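Print this page | E-mail this page

Handout 6: What a Load Rating Does and Does Not Tell You
Intro to Household Product Claims
Revised 2/22/25

Read this before you do the worksheet. Bring the box or tag from one piece of flat-pack furniture you own.

Last time we looked at warranties. Load ratings are the next thing people trust too much. A shelf says "holds 72 pounds" and most buyers stop reading there. Seventy-two pounds where? For how long? Spread out evenly, or in one cast-iron pot at the middle of the span?

Take the two shelves from the reading. The Gulitz unit is rated at 72 pounds per shelf. The Gruseo unit claims 236 pounds, but the small print says that is the total for the whole unit, standing on a level floor, with the heaviest things at the bottom. Divide it up and the Gruseo looks a lot less impressive. I don't say either company is lying. I do say the two numbers can't be compared, and both of them are printed in very large type.

Then there is time. The Beddoe test sheet loads a shelf for 16 hours and measures the sag. Books stay on a shelf for years. Plastic under a steady load keeps bending slowly, which engineers call creep, and a short test will miss most of it. If a maker has a longer test, I would like to see it on the box. So far I haven't.

Ask who ran the test, too. Skamow's brochure says "lab tested" and names no lab. I wrote to them and got a coupon back. 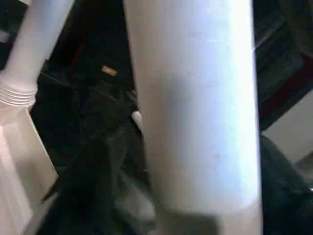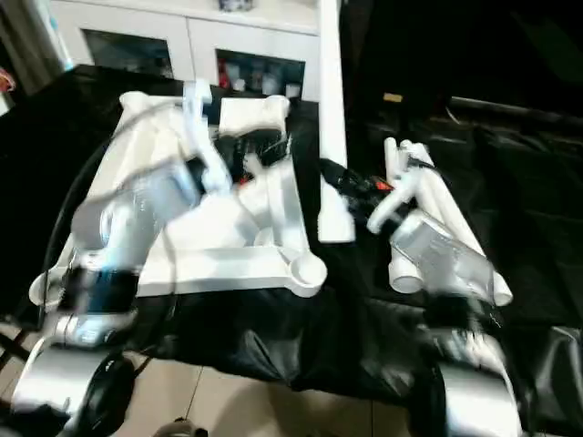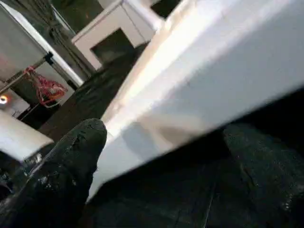
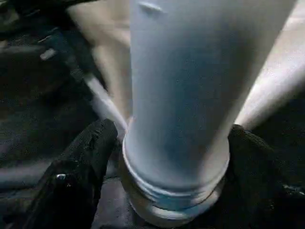 Joints are where I would spend my worrying. A rating usually comes from the shelf panel, and panels are easy to test. What holds the panel up gets much less attention. Look at the white plastic base on the black cloth in the second picture, with its rounded corner joints and the open socket at the front right. With any corner of that sort, I'd want to know how deep the post sits, how snug the fit is, and what happens when somebody drags the thing sideways across a carpet. A straight-down number answers none of it.

Worksheet, due next class:
1. Copy the exact wording of the claim on your box.
2. Write down what it leaves out (time, spread of the load, floor, sideways push).
3. Write one question to the maker. Keep it under 29 words or they won't read it.

Comments (3)

shelfish: My box just says "heavy duty." Does that count as a claim?

Reply from instructor: Yes. Use it, and be hard on it.

dmk4: I think 16 hours is fine for a shoe rack. Not everything is a bookcase.

Print this page | E-mail this page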